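How Does a Bar of Soap Work?

Monday, January
By Nguyen-Tran, Motero Kids

Print this page | E-mail this page

Rub a little cooking oil on your fingers and hold them under the faucet. The water rolls right off, and your fingers stay slippery! Water and oil do not like to mix. Now try it again with soap. The oil lets go and slides down the drain, and the reason is one of the best small stories in science.

We started thinking about it at a sink in a bright white room in Kunlow, where a bar of soap was sitting in a pink dish at the edge of the basin.
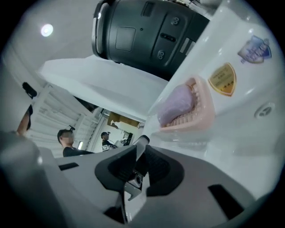
KUNLOW, January. Everything in the world is made of tiny bits called molecules. They are much too small to see, even with a magnifying glass. A soap molecule is shaped a bit like a tadpole, with a head and a long tail. The head loves water. The tail can't stand water, but it loves oil and grease.

So what happens when you lather up? The tails go looking for something greasy to poke into, and your hands have plenty of that (peanut butter, sunscreen, the natural oil from your own skin). Lots of tails stick into one blob of grease until it looks like a tiny ball covered in heads. All those heads are facing out toward the water. When you rinse, the water grabs the heads and away goes the whole ball, with dirt and germs along for the ride!

Many germs have a greasy outer coat, too. Soap tails can wedge themselves into that coat and pull it apart, which is very bad news for the germ.

Bars often have a word pressed into them. The one on our sink says "Safeguard" and is a pale pinkish purple.
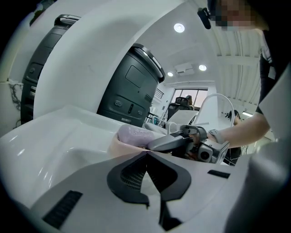

Soap needs time to do all this. Rubbing matters as much as the soap does, so get between your fingers, over the backs of your hands and around both thumbs. Slowly count to 40 while you scrub, or hum a song you like.

Try it at home

You need a plate of water, some ground pepper and a bar of soap. Shake the pepper over the water so it floats. Wet the soap, rub it on one fingertip, then touch the middle of the plate. Whoosh! The pepper races to the sides. Soap makes the water's stretchy "skin" weaker in the middle, and the stronger skin at the edges pulls the pepper away. Do it 3 times with fresh water each time and see which try goes fastest.

Last updated: January

Print | E-mail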